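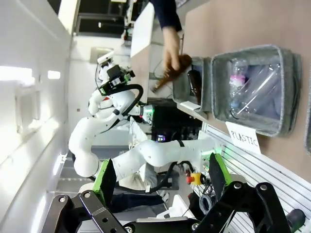 The sorting table, with the plastics bin labeled and the stop button at the table edge.

Since December I have kept the written rules for the shared robot table at Drarolus, and several readers have asked me to set them out in full. The document began as 2 pages. It has grown, and I have tried to keep it in words that a new operator can read in one sitting. What follows is the current version in summary, with my own remarks on the points that have caused the most discussion.

The first rule concerns the stop button. It stays on or beside the table, within reach of the person handling the objects, and nothing may be placed on top of it. Coiled cable is permitted nearby but must not lie across it. Before the first run of each session the operator presses the button, confirms that both arms have stopped, and signs the log. An entry reading "checked earlier" is not accepted.

The second rule concerns hands. A person may reach over the table while the arms are powered only when a second person has the controls and has said aloud that the arms are holding. The reply is also spoken. Bogdan Brzozowska proposed a hand signal in place of the spoken exchange, and we tried it for several sessions. I asked that it be withdrawn. An operator who is watching a gripper is not watching a colleague's hand, and the spoken form has stayed in the text.

The third rule is on sleeves, cuffs and jewelry. Long sleeves are allowed if the cuff is buttoned and fits closely at the wrist. Rings, bracelets and lanyards come off. We do not allow gloves at this table. I am aware that the Semaan site requires them, but the two sites handle different materials and I see no need for the rules to match. 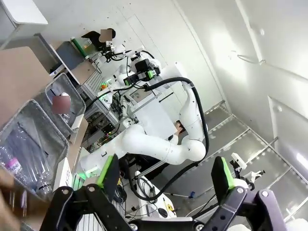

Cable loops along the arm. The slack is covered under rule four.

The fourth rule covers cables, and it is the longest. An arm needs enough slack to reach the end of its travel without pulling on a connector -- and no more than that. Each arm is moved by hand through its full range, at low speed, whenever a cable has been replaced or tied again. The operator looks for rubbing at each joint. Ties are replaced after 200 hours of use whether or not they look worn. Dariusz Bielecka has argued that this interval is too short, and he may be right. I would prefer to shorten it or lengthen it on the basis of our own log, which at present holds almost 40 entries on the subject, many of them incomplete. The interval will therefore stand until the log is better kept.

Work items come next. Bottles must be empty before they are brought to the table. Caps may stay on. Glass is inspected for chips and cracks by the person who brings it, and a damaged piece goes directly to the waste point down the hall. Glass and plastic have separate bins, and a sign must face the side from which the operator works. A sign that has been knocked over is put back before the next run begins. 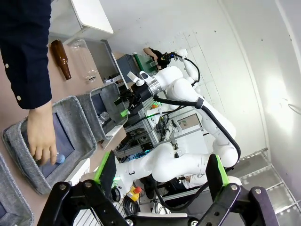

I have been asked whether resetting the bins by hand counts as part of a run. Under the present wording it does. The run is open from the moment the arms are released until the operator closes it in the log, and everything done at the table in between falls under the second rule. The earlier wording left this to the judgment of the operator. Form 3845, which we took over from the Esetti project, had no box for it at all, and I have added one.

Visitors may sit or stand near the work area but may not reach across the table. Chairs are kept clear of the path to the door.

Two matters remain open. The first is the speed limit during training of new staff, where the Zastitz draft and ours do not agree. The second is who may reset an arm after a stop when the original operator has left the room. My own position is that the arm waits until that person returns. I will post the revised text when both points have been decided, and written comments are welcome until then.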